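Print this page | E-mail this page

Govari store search add-on
November - by Darius Enache

I built Govari after watching shoppers on my own store type "sox" and get nothing back! It plugs into your online shop, forgives bad spelling and shows matches as people type. Setup takes me 16 minutes, and you'll need to paste in two lines of code. The basic plan covers 3000 products - if you've got more, ask me about Govari Onu. It runs happily next to the Cleltetti checkout too.

Want to try it first? Drop me a note and I'll switch on a trial for your store.

Last updated: November
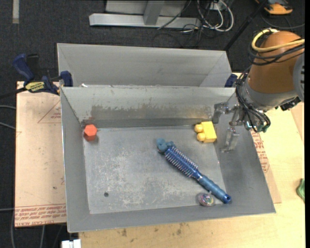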